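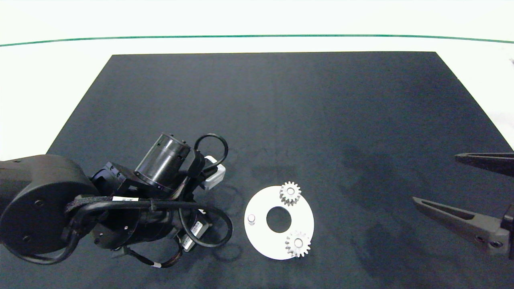
Brarkalau Allotment Society: Minutes of the General Meeting

Held by telephone, April 27, 2020. The line dropped twice and was forgiven twice.

1. Minutes of the last meeting
Agreed as accurate, apart from the word "compost", which had been spelled three ways. The secretary will choose one.

2. Water
The tank by the Awasthi gate is leaking again. Stalleo quoted £403 to mend it and £503 to replace it. A long discussion followed on whether a tank that has been mended every spring can still be called the same tank. Replacement carried, with one member against on grounds of sentiment.

3. Seed potatoes
The order from Surkum came to 6 sacks, all of them Maincrop. Members who asked for Earlies are invited to be patient until autumn.

4. Hedge
The north hedge now covers the noticeboard, including the notice about cutting the hedge. Plots on that side to cut their own stretch, one household at a time, keeping well apart.

5. Bonfires
No bonfires until further notice. The member who described his as "a large barbecue" was asked to describe it differently or put it out.

6. Money
Balance stands at about £200 once the tank is paid for. Rents unchanged.

7. Any other business
The missing wheelbarrow is still missing. Plot holders are asked to look in their own sheds first.

Next meeting: by telephone again, date to be posted on the noticeboard once it can be reached.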